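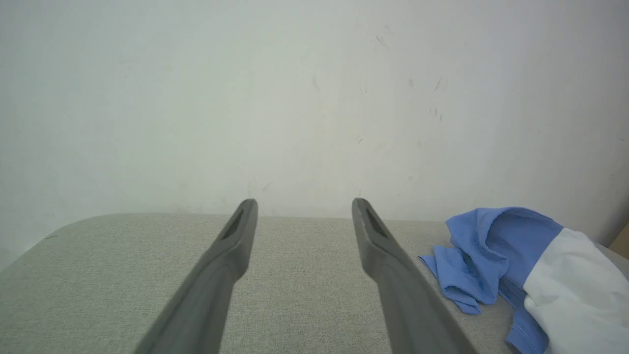
Der Bezug in Hellgrau-Beige, fein gewebt und leicht meliert.

Polsterbank von Pulis, Modell Fustasdale – Erfahrungen nach 3 Monaten

Gekauft habe ich die Bank im August als Ablage für die Wäsche. Vorher lag alles auf dem Bett und wanderte abends wieder in den Korb. Geliefert wurde sie in einem Karton, die Füße waren einzeln verpackt. Der Aufbau hat 17 Minuten gedauert, Werkzeug lag bei. Bezahlt habe ich 300 Euro inklusive Versand.

Das Polster ist fest. Zum Sitzen beim Sockenanziehen reicht es, für einen langen Abend wäre es mir zu hart. Beim Zusammenlegen ist die feste Fläche ein Vorteil, ein Hemd lässt sich darauf glatt ausstreichen. Die Ecken sind rund gepolstert, man stößt sich nicht das Schienbein. Kleine Wäschestücke rutschen an der Rundung allerdings leicht herunter.

Fusseln sieht man auf dem hellen Stoff, vor allem dunkle. Mit der Fusselrolle gehen sie gut ab, mit der Hand weniger. Einen Kaffeefleck habe ich mit lauwarmem Wasser und etwas Gallseife entfernt, ein Rand ist nicht geblieben. Der Bezug ist leider nicht abnehmbar.

Größere Sachen und alles mit Aufdruck sortiere ich weiterhin auf dem Teppich vor. Der graue Flor ist flach, T-Shirts kann man darauf gut ausbreiten.
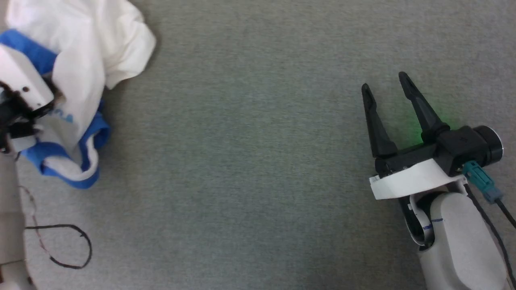 Saskia Mahuika schreibt dazu: Wir haben die gleiche Bank im Flur. Zum Falten ist sie mir zu schmal, Bettwäsche geht gar nicht. Nach einem Jahr ist der Stoff an der Vorderkante etwas heller geworden, sonst alles in Ordnung. Hat jemand Erfahrung mit dem Imprägnierspray von Sheehan?

Das Spray habe ich nicht probiert. Bettwäsche lege ich auch lieber auf dem Bett zusammen. Für Shirts, Handtücher und Hosen genügt mir die Fläche. Einen Stern Abzug gibt es für den festen Bezug, also 4 von 5.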